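# Cilura: desktop disassembly episodes, README

Cilura holds 403 teleoperated episodes at 20 Hz for training and testing manipulation policies on open desktop computers. Each episode has wrist video, fixed video, joint states and gripper commands.

Load it with `cilura.open(path, split)`. Timestamps are already aligned.

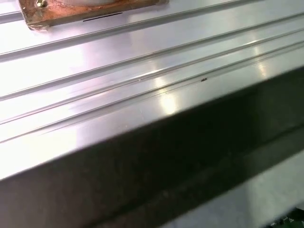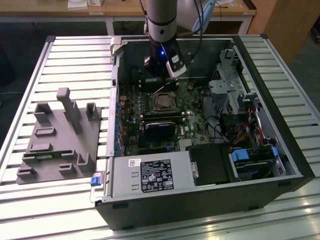
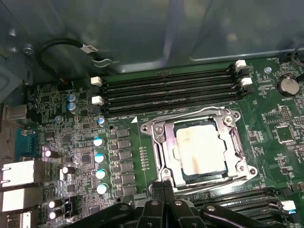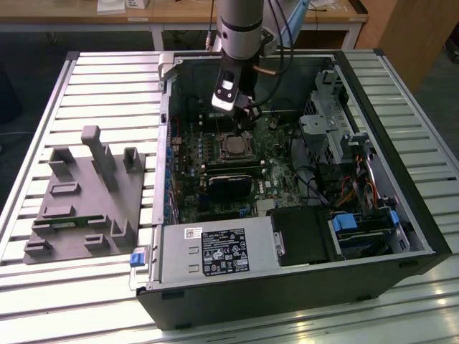
Please keep the 8 test episodes out of the training. Questions go to Mimoza Stojanović.

Related
Ifans planner
Gusmont calibration tools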